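Loltberg Household Storage Survey
Data card and README

Version 2, last revised 24th August

Summary

The Loltberg survey is a table of 3,834 answers from households about how they keep dry food, clothes, tools and papers at home. It covers what people store, what they store it in, where the container is kept and how often it is opened. Answers were collected by post and through a web form. There is one row per container, so a single household can have several rows.

The data is meant for people who study housing, waste or everyday habits. It is released as plain CSV files with a short codebook.

What is in the folder

answers.csv – the main table, 3,834 rows and 19 columns
households.csv – one row per household, with size, type of home and region code
codebook.txt – the meaning of every column and every code
changes.txt – a list of corrections made after the first release

The two tables are joined on the column hh_id. Please don't join on row number, as the rows in households.csv were sorted again for version 2.

Container types

Each container was given one of 32 type codes. The codes go by material first and then by shape, so all the clear plastic types sit together, followed by tinted plastic, card, metal, glass, cloth and wicker. Where a household wrote only "box" or "tub" the material is coded as unknown.
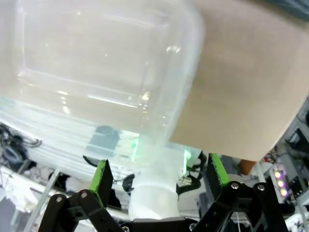
Size is recorded in litres where the household gave it. If they gave outside measurements instead, the volume was worked out from those and the column size_source is set to "calc". These volumes run a little high, as no allowance is made for the thickness of the walls or for sloping sides. Rows with no size at all are left blank. A zero in this column is a mistake, so please report it.

Lids are a separate column. The codes are none, loose, clip, screw, hinged and other. The first release mixed up loose and clip for the postal answers from the Brasier area, and this has been put right.

How the answers were collected

The form went out to 3,000 households in April. Three places were covered: Loltberg itself, Brasier, and the villages listed together under Morais. Addresses were drawn at random from the public list of dwellings, leaving out holiday homes and student halls.

Households were asked to pick one room and list the containers in it, up to a limit of eight. The choice of room was left to them. Kitchens are therefore over-represented, and lofts and sheds hardly appear.

Postal forms were typed in twice by different people and the two versions compared. Where they differed, the paper form was checked again. Web answers were taken as they came, apart from trimming spaces and fixing obvious slips in units – millimetres given as centimetres, mostly.

Known problems

- The column last_opened relies on memory. Treat anything longer than a year as a guess.
- Some households listed drawers and cupboards as containers. These rows are kept and have the flag furniture = 1. Drop them if you only want things that can be picked up.
- Clear and tinted plastic were not told apart very well on the postal form, where the two tick boxes were close together. 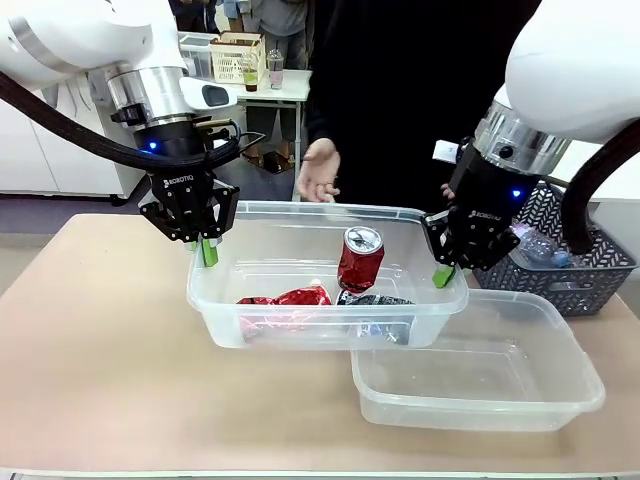 Privacy

Names and addresses were removed before the tables were made. Region codes are broad on purpose. The free-text column was read through by hand, and anything that pointed to a particular person was replaced with a row of three dots. Please don't try to work out who a household is.

Licence and credit

The tables may be used, changed and shared, including for paid work, as long as the source is given. Please write "Loltberg Household Storage Survey, version 2, Kusum". If you publish a changed copy, say what was changed.

Corrections can be sent to the Kusum data desk with the row number and a short note. They are added to changes.txt when the next version is made.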